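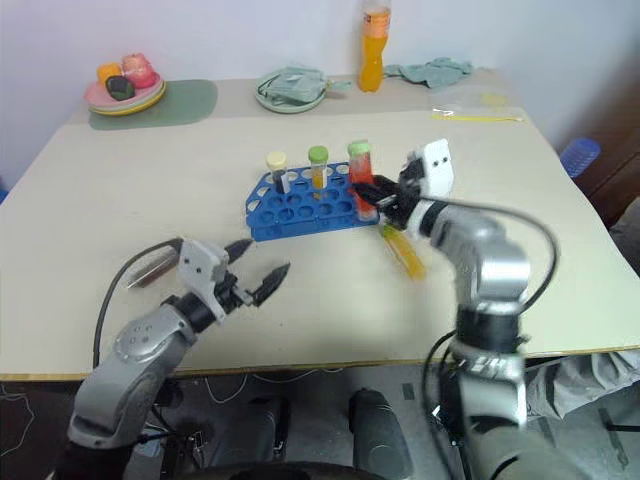 Right arm on the red tube, left arm waiting its turn.

Questions people ask me about the tube rack recordings

I get a lot of the same emails about this project, so I've put the answers in one spot. I'm Edit Fülöp, I run the recording side of Skorker, and I've tried to keep it in plain language. If you want the maths, you're after Zsolt Magyar, who does the training end and is much more patient than I am.

What are you collecting?

Short recordings of a two-armed robot being steered through a job by a person. The job on this page is the test tube one: pick up a tube, put it in the rack, let go, move on. Each go is saved from start to finish, with the camera view and all the joint positions, and we call that an episode. The learning system gets a big pile of episodes and tries to work out what to do with its own arms when it sees something similar.

How many episodes do you need?

For the tube task we set ourselves 300. We ended up with 357, mostly because I kept finding ones I wanted to redo and then couldn't bear to throw out the originals (Zsolt made me throw out some of them anyway, and that number is what was left). Whether it's enough depends on how much you vary things. A small set where everything moves around a bit has served us better than a huge one where every tube starts on the same spot.

Who drives the arms?

Me, most mornings, and whoever else has done the practice runs. We ask new drivers for 12 practice episodes that don't get kept. After that they're usually smooth enough. It's a weird feeling at first! You want to lean in and use your own hands, and you have to learn to trust the gripper.

Why bother with two arms if one is doing the work?

Fair question, I get it constantly. Plenty of tube episodes are mostly a right-hand job, as in the shot at the top of the page. But we want the system to learn when to leave an arm alone, and in some episodes the left one takes over for anything on its side of the table. If we only ever recorded one arm, we'd have to start over the day we wanted a handoff.

Are the tubes full of anything nasty?

No, it's coloured water. We use different colours, along with different coloured caps, so that an instruction like "pick up the red one" means something. Please don't send us samples. Somebody asked.

Why are there plates and a drink bottle on the table?

That's clutter, and it's on purpose. The plates with the toy food, the green cloths and the orange drink along the back wall have nothing to do with test tubes. If the background is always bare, the system gets thrown the first time it sees a cup. We shuffle those things between batches and swap some out entirely. My favourite part of the job, to be honest, it's like setting a very odd picnic.

What counts as a bad episode?

Stopping halfway, mostly, or a driver getting distracted and wandering the arm about for no reason. A tube that slips and gets picked up again is fine, and I'll happily keep it, provided the pickup is tidy. The system needs to see what recovering looks like. If the rack gets knocked right out of reach, we bin the episode and reset.

Do you label everything by hand?

Partly. The driver types one line before starting, something like "put the green-capped tube in the right end of the rack", and I check the lines against the video later. I've got 14 standard wordings pinned beside my monitor and I try to mix them up so that we don't teach the thing a single sentence.

Some of your video is blurry. Is that a problem?

Not for us. A moving arm blurs, and it'll blur when the robot is running by itself too, so I'd sooner the training footage had it. I only toss a recording when I can't tell what the gripper is doing for most of it.

Can I get a copy of the recordings?

The tube set will go up on the Bonport page in September, if I get through the last of the checking. The Paredes set (cups and cloths) is already there. Nelley is still being recorded, so please stop asking Zsolt for it, he'll only forward your email to me.

Can I come and have a go?

Yes! Write to me first and tell me if you're left-handed, I'm short on left-handed drivers. Sessions start at 9:30 and you'll want comfy shoes.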